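Category: Engineering / Meeting minutes

Rondham platform group – minutes of the monthly meeting
June 2021

Present: Kacper Kalinowski (chair), Noemi Serra, Bartosz Wilczyńska, Loredana Santoro
Apologies: Urszula Szczepańska (sent written comments on item 3)
Minutes: Noemi Serra

1. Minutes of the last meeting

Accepted with one correction. The previous minutes said that the session store had been moved to Relley. Only the read replica was moved. Noemi has changed the text on the wiki.

2. Actions carried over

Bartosz has removed the old rewrite rules from the staging proxy. Two of them turned out to be in use by the billing pages and were put back the same afternoon. They now have a comment saying what they are for.

Loredana has not finished the log retention write-up. The legal side answered her questions on Monday and she expects to circulate a draft before the next meeting. Carried over.

Kacper has spoken to the hosting company about the second address block. They will assign it when the contract is renewed and not before. Closed.

3. TLS certificates for customer domains

This took up most of the meeting.

Loredana gave the background. When customers only had names under our own domain, one wildcard certificate covered all of them. Since January customers have been allowed to bring their own domain, and each of those needs its own certificate. We currently hold 1293 certificates. They are issued by the Vurkitz service, written to disk on the front servers, and picked up when the proxy reloads.

Problems reported:

– A reload now takes long enough that the health check sometimes marks the server as down.
– A customer who adds a domain has to wait for the next scheduled reload, which runs every 60 minutes. Support gets tickets about this most days.
– If one certificate file is damaged, the configuration test fails and no server reloads at all. This happened on both front servers in the spring and went unnoticed overnight.
– Old worker processes stay alive while long connections drain, so memory use climbs when reloads come close together.

Bartosz proposed loading certificates on demand. The proxy would read the server name from the handshake, look in a shared memory cache, and ask Vurkitz over the internal network if there was no entry. He has a working version on a test machine. With an empty cache the lookup added 260 ms to the first handshake for a domain. He did not see a difference worth recording once the entry was cached.

Urszula's written comments were read out. She is in favor of the change but does not want the front servers to depend on Vurkitz being up. She asked for a local copy on disk as a fallback, refreshed by a separate job. She also asked what happens when someone points a domain at us without being a customer, and whether that could be used to fill the cache.

Bartosz said that unknown names would be remembered as unknown for a short time, in a separate and smaller cache, so they could not push out real entries. He agreed that the fallback copy was sensible and said it was not much work, as the files are already there.

Noemi asked about private keys being sent over the internal network. Today they are copied over SSH. Bartosz said the lookup would use mutual TLS, with the client certificate readable only by the master process. Kacper wants this written down and looked at by someone outside the group before it goes near production.

There was some discussion of whether to split the customers across more proxies and leave the design alone. Loredana had priced this. It would shorten the reload but would not help with the waiting time or the damaged file problem. Not pursued.

Decision: go ahead with on-demand loading, with the disk fallback included from the start. First server to be switched is the one that handles internal tools.

Action: Bartosz to write up the lookup path and key handling.
Action: Kacper to find a reviewer.
Action: Noemi to add a check that validates each certificate file before it is written, for use in the meantime.

4. Redirects between www and bare domains

Customers are asking for both forms. At present the redirect is a line in a generated map file, and support has to ask for it to be added. Noemi suggested a field in the customer table with three settings: redirect to www, redirect to bare, or serve both. Loredana pointed out that serving both causes duplicate entries in the search index and would rather not offer it. Kacper agreed. The field will have two settings, with bare as the default.

Domains already serving both forms will be left alone until their owners have been contacted.

Action: Noemi to add the field and migrate the map file.
Action: Loredana to write the customer email.

5. Fan

Fan is the small service that copies cache purges to every front server. It drops messages when a receiver is slow. Bartosz found that the queue length is fixed in the source and that nothing is logged when it overflows. The result is that a customer publishes a page and sees the old version on some requests and the new one on others.

Agreed that the queue length should be a setting and that overflows should be counted and sent to monitoring. Replacing Fan with the message broker was raised again. Kacper would like to see the overflow numbers first.

Action: Bartosz to make the patch.
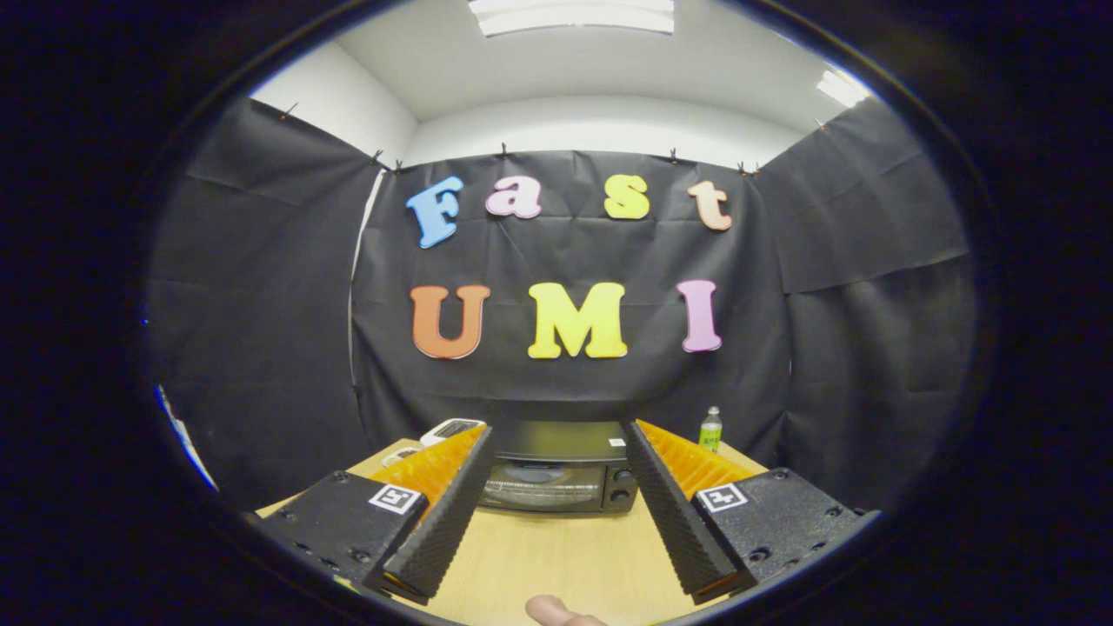
Page 2

6. Relley access

The shared administrator login on Relley is to be switched off. Each person will use their own account with a hardware token. Loredana needs a replacement token and Urszula has not yet enrolled. The backup job also uses the shared login and must be moved to a service account first, otherwise the nightly dumps will stop.

Action: Urszula to enroll and to create the service account.
Action: Kacper to order the token.

7. On-call

The handover stays at Wednesday noon. Noemi and Bartosz have swapped weeks. The phone list on the wiki still has the old office number in it, and Noemi will take it out.

Kacper asked that people write the cause in the incident log even when the fix was only a restart. "Unknown" is an acceptable entry.

8. Any other business

Loredana asked whether the access log format could include the matched customer ID. Bartosz said the variable is already set by the map lookup and only has to be added to the format line. The log parser needs a matching change, to be deployed first.

Action: Bartosz, together with Loredana for the parser.

The next meeting will be at the usual time. Urszula will chair.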